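Where the Robots Rehearse

The coffee at Prurnico's open house is excellent, and I mention it first because for 20 minutes it was the most advanced technology I was allowed near. Then Ama Yakubu came down the stairs with a laptop under her arm and led our little group into a meeting room with a big screen and not enough chairs.

I had been promised robots. Yakubu, who runs the simulation team, had brought software.

"The real arm is down the hall," she said. "You'll get three minutes with it at the end. In here you can break things."

Breaking things is the point of Dandance, the program Prurnico uses to teach a robot arm lab chores before it is trusted with a lab. The arm practices on a screen, in a room made of math, where a dropped test tube costs the company no glass and no apology. That December morning the job was to pick up a capped tube, move it and put it back. My nephew could do it. My nephew could not do it 311 times before lunch, which was the tally on Yakubu's laptop when she opened it.

She let us look over the rehearsal room. I had expected something sleek and blue, with glowing lines. What I got was closer to a rented basement with good intentions: a checkerboard floor in black, white and dark green, a wooden shelf, a cardboard box on the table. There is even a wall outlet. I asked what a simulated robot plugs in. Yakubu said the clutter was there so the software would learn to ignore it, a skill I have been working on at home for years.
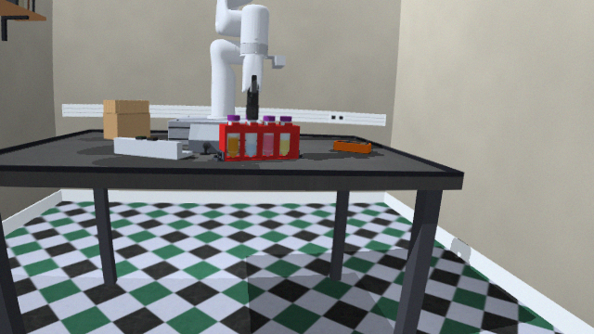

A man from Buser, a company that sells lab furniture, wanted to know why the liquids were different colors. So the arm can be told which one to fetch, Yakubu said. He wrote that down. A woman from Ackah asked what happens when the thing misses, and Yakubu, who had clearly been hoping somebody would, pulled up a recording of an early attempt. The gripper came down two inches wide of the tube, closed on nothing and carried the nothing across the table with enormous care. It set it down gently. The room was very fond of it after that.

We did get our three minutes with the real arm. It was behind a plastic screen, it moved one tube from one hole to another, and people clapped. The man from Buser asked if it could do it again, and Yakubu looked at her watch and said there was more coffee upstairs.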